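Workshop notebook – cable and bin sort, back bench
January 2024
Entry by Pei-shan Lo, with notes from Yao-tsung Wu where marked YW

Picking up from the November entry, where we gave up on the big cable drawer and shut it again. The drawer no longer closes. The front panel has started to pull away from the left runner, and the Kister labels on the dividers have come off with the old glue still on them. Decided to empty the whole drawer and not put anything back until it has a place.

Starting state: one drawer, two shoeboxes from under the bench, and the canvas bag that came over from the Chou job. The bag had not been opened since it got here. Mostly power leads, two dead mice, a bag of foam ear tips, and a folded drawing of the shelf wall that we were looking for last summer. Drawing is now pinned beside the door.

Counted everything once, for the record, before throwing anything out: 101 cables. That includes adapters with a tail on them but not plain plugs or gender changers. YW thinks the tails should not count. Left them in.

First pass, done on the floor with a sheet down:

Pile A, keep and use. Charging cables, video cables, extension leads, the two long network cables that get borrowed for the front room.
Pile B, keep but store. One spare of each type, plus the odd ones that go with a specific tool.
Pile C, test.
Pile D, out.

Pile D got large quickly. Anything with a split jacket near the plug went there without testing. Same for anything taped by an earlier owner. I opened one of the tape jobs to look and the conductors were twisted together with no solder under it, so that settled the question for the others.

Testing took most of the afternoon. Method was the same for all of them: look at both ends under the lamp, bend the jacket gently just behind each connector, then plug in and flex while watching the meter or the screen. If it dropped out once it failed. I did not give second chances this time. In November I kept the "works if you hold it" ones and they all came back to the bench within the week.

Results from pile C: 25 tested, 14 passed. The failures were mostly at the strain relief, at the end that gets pulled. A few had bent contacts. One looked perfect and was dead end to end, no idea why.

YW: The dead one is the one I ran the chair over. I should have thrown it away at the time.

Coiling

We have been coiling three different ways and it shows. Some are wound around a hand and then wrapped in their own tail, which puts a hard kink next to the connector. Some were folded back and forth and tied tight in the middle. The rest were just pushed in. From now on:

– Start from the fixed end, or the bigger plug if there is one, and let the loops fall the way the cable wants to go. Roll it slightly between finger and thumb on each turn.
– Loops the size of a hand for the short ones, forearm for the long ones.
– One strap around the bundle, snug but not tight. You should be able to slide a finger under it.
– Never wrap with the tail.
– Connector left where it can be found without undoing the strap.

The braided ones are a nuisance. They hold the shape of whatever they were stored in, and if they have been in the drawer for a year they spring back up as soon as you let go. Hanging them from the rail overnight with a clamp on the end helps a bit. Warming them helped more, but I only had the radiator to try it on and would not do that with the thin ones. The old rubber leads are easier. They lie flat, but they pick up every bit of dust in the room and needed wiping before they went anywhere. Damp cloth, then dry cloth, then left out on the bench before packing.

Straps: we are using the hook-and-loop kind cut from the roll. The roll is nearly finished. Do not use the zip ties for this. I cut off a handful of them today and nicked one jacket doing it, so that cable went to pile D for no good reason. Twist ties from bread bags are fine for the very short ones, but they rust if the shop is damp, so not for long storage.

Bins

Looked again at the Arkitz drawer inserts and at the Jimell stacking boxes. The inserts are neat and fit the drawer, but the compartments are narrow and anything with a large plug has to be stood on end. The stacking boxes have lids, and my feeling is that lids are where this went wrong before. If there is a lid, things get left on top of the lid. We went with open bins on the bench, different colors, and will see how it goes.

Reasons for open bins, written down so we do not argue it again in spring:

You can drop a cable in with one hand.
You can see when one is getting too full.
They can be carried to wherever the work is.

Against: dust. YW suggested a cloth over the row at night. Fine by me if he remembers to do it.

Sorting by color of bin:

Yellow is for charging and data cables, the everyday short ones.
Orange is for power, meaning anything that goes to the wall, along with the small power blocks.
Blue is for the rest – video, audio, network, and whatever we have not agreed on.

I would have preferred to sort by length. Tried it on the floor with the keepers and it looked very tidy, but then YW came in wanting a power lead and had to go through all three groups to find it. So, by use. Length can be written on the tag.

Tags: small paper ones on string did not last. The ink rubbed off on the first ones within the hour, just from handling. Switched to a fold of white cloth tape around the cable near the plug, written on before sticking. Write the length and the date checked. Nothing else fits. If it belongs to a particular tool, write the name of the tool on the other side of the fold.

YW: The fold needs to be at least a thumb's width or the strap covers it up. Also please press the two sticky faces together properly, some of them are already collecting fluff.

Fair point. Redid the fluffy ones.

Order of packing

Long and heavy first, short on top. Coils stand on edge if the bin is deep enough, so you can flick through them from above. If they are laid flat you have to lift the whole stack to reach the bottom one and the straps catch on each other. Chargers and other hard blocks go down one end, not on top of the coils. The weight flattens the loops and then we are back to kinks.

Do not fill past the rim. If something will not go in without pushing, something else in that bin should come out. The drawer had no rule like this and so it got filled until it broke.

Limit on spares is 5 of any one type. That is generous and I expect it to come down. The exception is the short charging leads, which wander off to other rooms and come back much later or not at all.

Leftovers and disposal

Pile D is in the gray crate by the back door. Copper goes to the scrap yard with the next load, so please do not add batteries or anything with a circuit board in it. I cut the plugs off the bad mains leads before they went in the crate. Anything that is dead and still has a plug on it will be picked up by someone and used.

Kept three good plugs from the cut ones for rewiring the bench lamp. They are in the screw-top jar, with the terminal screws wound in.

A handful of old connectors we could not identify are in an envelope taped to the inside of the cupboard door. If no one has claimed them by the time the envelope falls off, they go as well.

The drawer itself: emptied, vacuumed, runner screws tightened. The left runner is still slightly bent. Tried to straighten it in the vise and made it better but not right. The drawer will be used for sandpaper and other flat things from now on and no cables at all. I have written this on a strip of tape along the front edge.

Problems still open

The bench top marks easily. One of the rubber leads left a faint gray line where it had been sitting, which came off with a little dish soap, but I would not leave them lying there for days. Might put a mat under the row.

The bins slide when you pull something out one-handed. Tried a strip of shelf liner under the yellow one and it stayed put. Need enough liner for the others.

No decision on the power strips. They are too long for the orange bin when the lead is coiled on top, and they look untidy on the shelf. For the moment they hang from the hooks under the window with the lead tied up behind.

Network cables are still on loan to the front room. I have left space for them in blue, but not very much.

To do

Buy strap roll, same width as before.
Cut shelf liner for orange and blue.
Rewire lamp.
YW to go through the box under his own desk, which was not part of this count and should have been.
Check the bins again in a month and write down what has ended up in the wrong one.

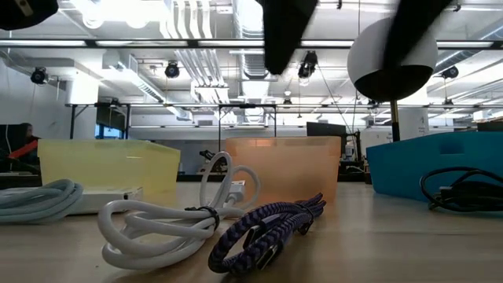
Back bench with the yellow, orange and blue bins, and coiled cables in front.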